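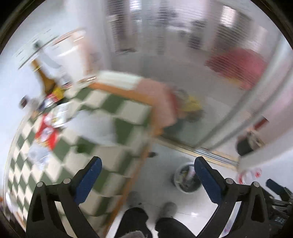
Kevadura check tablecloth, dark green and white, in everyday use.

Kevadura Check Tablecloth – Dark Green/White
Product code 3402

A large-check tablecloth for kitchen and dining tables, woven in dark green and white. The Kevadura is our everyday weight. It is meant to stay on the table between meals and go through the wash as often as you need it to.

The squares are bigger than on a standard gingham, so the pattern reads clearly from across a room and doesn't turn grey at a distance. The dark green is close to bottle green and sits well beside timber with an orange or honey tone. If your table is a cooler colour, such as grey oak or painted white, order a swatch first.

Details
Colour: dark green and white, same on both sides
Fabric: cotton, yarn dyed
Weight: 200 gsm
Hem: double turned, mitred corners
Finish: pre-washed, uncoated
Designed by: Gwenaël Baudry for Baudry
Sewn at: our Grullthorpe workroom

Sizes
Small square – seats two to four
Medium rectangle – seats four to six
Large rectangle – seats six to eight
Cut to length – see below

Choosing a size
Measure the length and width of the tabletop, then decide on the drop. A short drop suits a table where people sit down several times a day, as there is less fabric to catch on knees and chair arms. A longer drop looks more formal and needs a heavier hand with the iron.

You can also lay the cloth so that the timber edge shows along one side. A good many customers do this on tables pushed up against a wall or a window. For this layout, choose one size down from the chart and use clips on the covered sides.

Cut to length
We cut the Kevadura from the roll in any length up to 6 metres. The width is fixed. Cut lengths are hemmed on all four sides and take some 6 working days before dispatch. Please give us the finished length you want, including the drop at both ends. We add the hem allowance ourselves. Cut lengths can't be returned unless there is a fault.

We cut along the line between two squares wherever we can. If your measurement falls in the middle of a square, Theresia Moser in the workroom will email you with the nearest full-square lengths either side and you can pick one, or ask us to go ahead with the part square.

Washing and care
Machine wash warm with similar colours. The white squares will take an oxygen-based stain remover. Don't use chlorine bleach, which leaves yellow patches on the green. Line dry in the shade, or tumble dry on low and take it out while slightly damp. Iron on the cotton setting.

The cloth is pre-washed, but allow for a further shrinkage of up to two per cent in the first few washes. Sizes listed are before this shrinkage.

Soy sauce, beer and cooking oil all come out of the fabric if you get to them on the same day. Blot, rinse in cold water, then wash as usual. Turmeric and red wine are harder and may need a second wash. Candle wax should be left to harden and lifted off with a blunt knife.

The fabric is uncoated, so spills will go through to the table. If you have an oiled or waxed top, use the Jinurura underlay (code 201), a thin felted liner that can be trimmed with scissors. It also stops the cloth sliding on varnished timber. Keep the underlay 3 cm short of the table edge on each side so it doesn't show.

Matching items
Kevadura napkins, set of six, dark green/white
Kevadura runner, dark green/white
Jinurura underlay, natural
Tablecloth clips, stainless steel, set of four

The napkins are cut from a smaller check in the same yarn. They match the tablecloth in colour but the squares won't line up with it.

Stock and delivery
The small and medium sizes are in stock. The large rectangle sold out in June and is available again from the current batch. The green in this batch is very slightly darker than in the last one. If you are adding a runner to a cloth you already own, mention it in the order notes and we will look for one from the earlier batch.

Standard orders leave Grullthorpe within two working days. Tablecloths are sent folded in a paper sleeve and will have crease lines on arrival, which come out with a damp iron or the first wash.

Swatches
Swatches are 15 cm square and show both colours. There is no charge for up to three. To order, put the product code in the message box on the contact page.

Returns
Unwashed tablecloths in standard sizes can be returned within 30 days. Please refold along the original creases and include the packing slip. Refunds go back to the card you paid with.

Questions about sizing or cut lengths: Sioned Morris, customer orders
Trade and café orders: Jérémie Marty

Page updated September 7, 2025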